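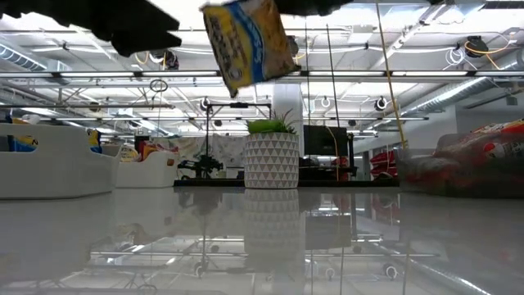

Cahier d'atelier, avril, 9 h 40

Repris le classement des sachets. Spyros soutient toujours que la méthode Munshi (un bac par couleur dominante, le reste au plateau) fait gagner du temps à tout le monde. Je veux bien le croire, mais je n'ai encore rien vu qui le prouve. Le papier qu'il a fait circuler donne une seule matinée de relevés, sans dire qui triait ni ce qu'il y avait sur la table au départ. Avec ça on peut conclure ce qu'on veut.

Ce que je note pour moi, avant d'oublier :

Le jaune et bleu pose problème. Sur la table blanche on repère ces sachets tout de suite, là-dessus pas de discussion. Mais dès qu'ils sont froissés, la bande bleue part de travers et l'impression devient pénible à lire sous les plafonniers. Le plateau brille beaucoup trop. Debashish avait proposé une nappe mate, refusée parce que « ça glisse moins bien ». J'aimerais savoir depuis quand on veut que ça glisse.

Les rouges vont debout dans le bac blanc. Règle simple, je la garde. Ils tiennent tant que le bac est assez plein. À moitié vide ils s'affaissent et il faut tout redresser, ce que la fiche Munshi ne prévoit nulle part.

Le bac gris est censé recevoir les rouge et jaune. Là je ne suis plus d'accord. Un sachet rouge et jaune, c'est un rouge ou c'est un jaune ? Nusrat dit rouge, Shiuli dit « ça dépend du côté ». J'ai relu la fiche deux fois, elle dit « couleur dominante à l'œil ». À l'œil de qui ? Si on n'est pas deux à répondre pareil, ce n'est pas une règle de tri.

11 h 15

Deuxième passage.

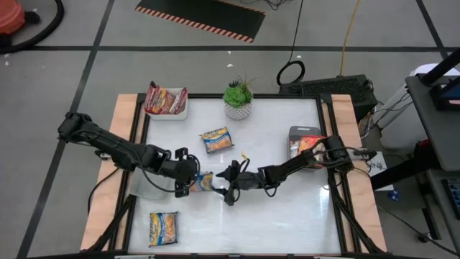

Les nouilles instantanées n'ont pas de bac attitré et c'est à mon avis le vrai trou du système. On en avait trois sur la table, jaune et bleu, et la fiche n'en parle pas. Spyros répond que le plateau transparent est là pour ça. Peut-être. Mais un plateau transparent sur une table blanche, on ne le voit presque pas, et j'ai posé mon stylo à côté en croyant le poser dedans. Je demande au minimum un bord de couleur. Du ruban adhésif fera l'affaire pour un essai.

Autre point, les plantes. J'avais demandé qu'on les sorte de la zone de tri. Nuwan trouve que la succulente donne un repère pour remettre le bac blanc à sa place, toujours à sa gauche. L'argument se tient à peu près. Il tiendra jusqu'au jour où quelqu'un déplacera le pot pour l'arroser, et ce jour-là le bac suivra. Un trait au feutre sur la table coûterait moins cher en terreau.

Sur le catalogue : Prondex annonce 697 références d'emballages souples dans sa nomenclature, dont 251 en « rouge dominant ». J'ai du mal à voir comment ils sont arrivés à un chiffre aussi net alors qu'on se dispute ici pour un seul sachet. J'ai écrit à leur contact pour avoir le critère. Pas de réponse à ce stade.

À faire :
– ruban de couleur sur le plateau transparent (moi)
– décider pour le rouge et jaune, par écrit, une fois pour toutes (Nusrat et Shiuli)
– refaire les relevés avec 12 passages au moins et noter qui trie (Spyros, puisqu'il y tient)
– retrouver un échantillon de nappe mate, Debashish pense qu'il en reste dans le carton Fillesum

15 h

Spyros a lu par-dessus mon épaule. Il maintient. Il propose 9 passages au lieu de 12, « largement suffisant ». On reste à 12.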